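The Patient Planner

Part One: The Pause

By May the planner at Vokcombe had learned to hesitate, and we were all rather fond of it for that. Clarisa - the software, named before my time - would search 2000 paths down to the empty socket, throw most of them away, and then hold the gripper still above the board for 7 long seconds, like my aunt choosing a cake. I had written the timeout myself, so I could hardly complain, and I put the kettle on.

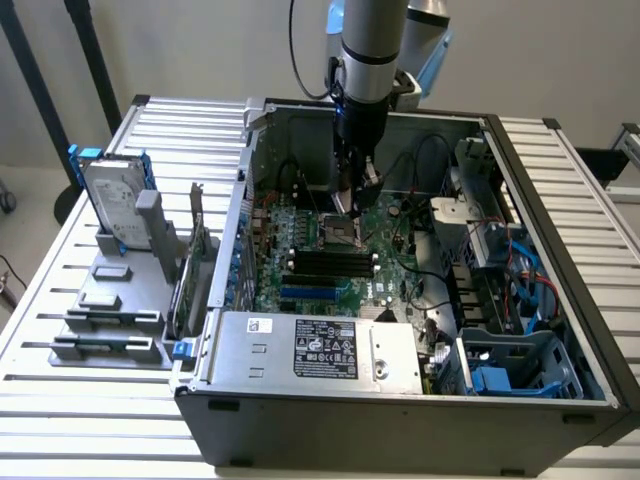

Part Two: The Log

"Path 40 accepted," it said, and I forgot my tea.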